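About Us

Hi, and welcome to Pasia! We're a small language school on the second floor of an old bank building in Trovcombe, and we teach Spanish, Thai and English to adults who mostly have jobs, kids, or both. I get asked a lot how we ended up here, so I finally sat down to write it out properly. Grab a coffee, I do go on a bit.

I started teaching Spanish at my kitchen table with 3 students and a stack of photocopies. One of them was my dentist's receptionist, one was planning to move to Valencia (she did go, she sends postcards), and the third was my neighbor, who came mainly for the snacks. I charged too little and prepared too much. By the second winter the table was full twice a week and my husband was eating dinner standing up in the hallway, so something had to change.

Baltasar Cifuentes came in at that point. We had worked together years earlier at a much bigger school, the kind with a sales floor and a bell that rang when somebody signed up for the platinum package. Neither of us liked the bell. We put our savings together, borrowed 3000 dollars from his sister, and rented two rooms above what was then a shoe repair shop. We paid his sister back in the fourth year and she still gets free classes for life, although so far she has only come to the parties.

The name comes from a misspelling. The sign painter was supposed to write "Pasión" (I know, I know, we were young) and what we got was Pasia. He offered to redo it but we'd already gotten fond of it, and by then it was on the phone bill. 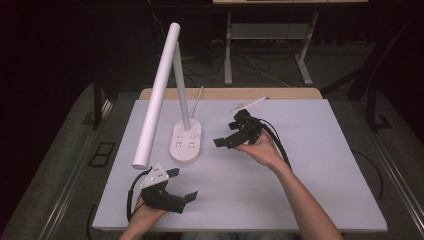
Vega Garrido
Founder and Head of Spanish

Okay, so what do we do all day? Our regular courses run ten weeks and the groups are small. You talk from the first lesson, even if all you can say is your name and that you like soup. I'm a big believer in soup vocabulary. Grammar comes in when you need it, and homework is short enough to finish on a bus.

Spanish is still our biggest program, with six levels. Baltasar teaches the top two and runs the reading group, which has been stuck on the same very long novel since last November and shows no sign of wanting to finish it. I take the beginners because I love beginners! There's a moment a few weeks in when someone makes a joke in a language they couldn't say hello in before, and I never get tired of it.

Thai came along thanks to Thanakorn Limsakul, who walked in to ask if we'd hang a flyer for his cooking club and left with a Tuesday-night sort of look on his face and a job offer. He'd been a high school music teacher, and it shows in how he handles tones: lots of humming, lots of clapping, a fair amount of laughing. The neighbors downstairs have been very kind. His beginner course filled up with people marrying into Thai families and people who had simply been on one good vacation, and they get along great.

English is Mandla Motaung's department. Mandla grew up with four languages in the house and thinks the rest of us are slow. The English classes are the most practical thing we do: phone calls, job interviews, parent-teacher meetings, arguing with the cable company. If you have a letter you don't understand, bring it along and Mandla will build the lesson on it.

And then there's Nuria Olmedo at the front desk. Nuria knows your name, your level, which class you missed and how to get you caught up. If you call us, you'll be talking to her. If you email us, you'll also be talking to her, just a little slower.

We have 132 students this term, which is as big as we'd like to get with the rooms we have. The youngest is 19 and the oldest won't tell us. We don't run kids' classes – we've tried, and we're not good at it – but the folks at Kuveditz, across the river, are wonderful with children and we send families over to them all the time.

A few things people ask before they sign up:

Can I try a class first? Yes, please do. The first one is free at every level.

Is there a test? Just a chat, ten minutes or so, with whoever teaches the language you want.

What if I have to miss a few weeks? Tell Nuria. You can move what's left of your course to the next term once, no charge.

Is there parking? Behind the Moldovan bakery after six. Take the stairs on the left, the elevator is slow and makes a noise.

The new term starts on 8/26/24 and evening groups fill up first. Come by any weekday afternoon and say hi, in whatever language you've got!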